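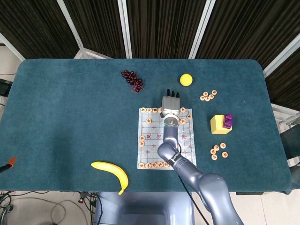
A gray hand over the far row of a Chinese chess board at the Samonte workshop, with practice objects on the felt.

Samonte Community Workshop is getting its own robot arms! After a season of working with a single arm on loan from the regional equipment pool, the workshop has settled on a plan to buy two and have both of them on tables by December.

The budget is $43,000, which covers the arms, two hands, spare fingertips, mounting hardware and a first year of service. It's the biggest equipment purchase the workshop has ever made, bigger than the laser cutter and the kiln put together, and people here are thrilled.

Three suppliers sent quotes. Flumlow came in lowest on the arm itself, but its hand is sold separately and the price climbed quickly once the wrist adapter and cables went on the list. Jomach offered a very complete package with a long delivery time. Basora, the company that got the order, landed in the middle on price and included setup training for up to 12 members, along with a promise to swap out a failed hand within 5 working days.

That last item mattered a lot. Hands take most of the abuse in a place like this. Chess pieces are a good test because they are small and flat and they sit close to their neighbors, so a fingertip that is a little worn or a little crooked shows up right away. Plastic fruit is kinder to beginners. A banana gives you something long to grab, and grapes are all bumps and gaps, so a grip that works fine on a ball may need a complete rethink one object later.

The tabletop sessions shaped the shopping list in other ways, too. Members asked for felt again, in a dark color, so pale pieces are easy to find against it. They asked for a proper cable channel along the floor (this got the loudest applause of the planning evening). And they asked for an arm with enough reach to get to the far row of a game board without the base having to move, which ruled out the smallest model on two of the three quotes.

Running costs are in the plan as well. The workshop has set aside $3,000 a year for fingertips, cables and repairs, plus another $2,000 for objects, boards, cloths and storage bins. If that sounds like a lot of money for toy fruit, most of it is going to the bins, which have to stack under the tables and roll out on casters. Anything left at the end of the year goes toward a third hand, so that one can be in for service without closing a table.

Floor space was the sticking point for a while. Two arms need two clear tables with room to walk behind each, and the back room has only ever been laid out for one. The fix is a good one: the storage shelves move to the hallway, the curtain panels stay where they are, and the second table goes along the opposite wall, near the outlets. An electrician is adding a separate circuit with a stop switch at each table, and that work comes out of the building fund, so it doesn't touch the equipment money.

The arms will arrive one at a time. The first is for general use, with open hours from 4 p.m. until closing. The second is reserved for classes and project groups during its opening months, and then the booking sheet will decide. There is already a waiting list for the beginner course, and the chess club has asked for a regular evening slot. Yes, please!

Members who want a say in the accessories can still get their requests in. The order for the arms is final, but the object list is open until the end of the month, and a sign-up sheet is at the front desk. Soft things are especially welcome, as the current list is heavy on hard plastic. So are board games with pieces of unusual shapes, provided the rules fit on one page and the workshop can keep a spare set.

The training sessions from Basora will be held in the back room once the first arm is bolted down. Places go to course leaders first and then to members in the order they signed up. Bring closed shoes and tie back long hair.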